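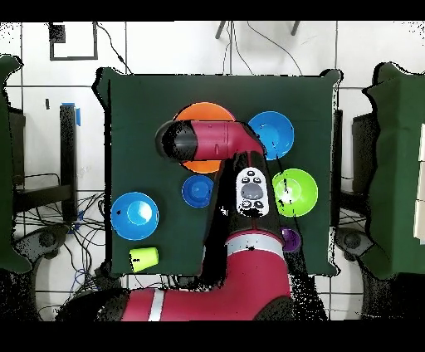
The picnic bowls, out on the green table

I have been meaning to write about the plastic bowls for ages, mostly because I get teased about them whenever anyone comes round. I love them! We moved to Datmont with one box marked KITCHEN and hardly anything in it you could drop, and on the first Thursday I walked down to the market at Laur and came home with a carrier bag of bright plastic. Blue, lime green, orange, purple (I'm a sucker for purple). I don't think I spent more than a fiver, and there was enough change for a bun.

That was meant to be a stopgap. The proper crockery was coming later, the heavy cream stuff from Clerum that I'd been eyeing up for years, and then I looked at the price again. 155 pounds for a set! I could fill the bath with plastic bowls for that. So the stopgap stayed, and now I reach for it before anything else in the cupboard.

The little cups are the most useful of the lot. Olives, cocktail sticks, the last spoonful of hummus that somebody will want later. The bigger bowls do crisps and salad, and one of them does bread dough if I'm only making a small loaf (200 grams of flour fits nicely, any more and it climbs over the side and you're scraping it off the worktop). The orange plate is for biscuits. I don't make the rules. Well, I do, but it's still for biscuits.

What I can't seem to do is put them away sensibly. Every few months I get the whole lot out, spread it over the table and have a good think about what goes inside what. You'd suppose bowls would stack, being bowls, but they come from different market trips and the rims don't agree with each other. The blue ones go together fine. The lime green sits in the big blue one but sort of perches, and then the cups roll about on top and end up at the back of the shelf where I need the step stool.

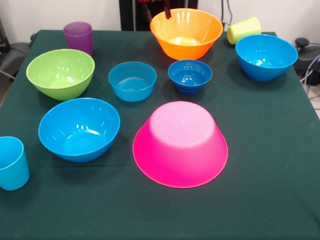
Pink one upside down, the other bowls the right way up

The pink bowl is the troublemaker. It's wide and it hogs the shelf, so I've started keeping it upside down with nothing inside it at all, and using the flat bottom as a stand for one of the smaller ones. Looks a bit daft but it works. I did try it on top of the fridge for a while, and it slid off every time the door was shut with any enthusiasm.

The dark green is staying, by the way. I tried a white cloth once for a birthday tea and the colours looked washed out and a bit sad, whereas on green even a plain blue bowl looks like a party.

Next job is the lids drawer. I've got lids from a Woltness set that I'm fairly sure we left behind two houses ago, and not one of them fits anything. If you've got a good use for spare lids, pop it in the comments, I'll try most things once.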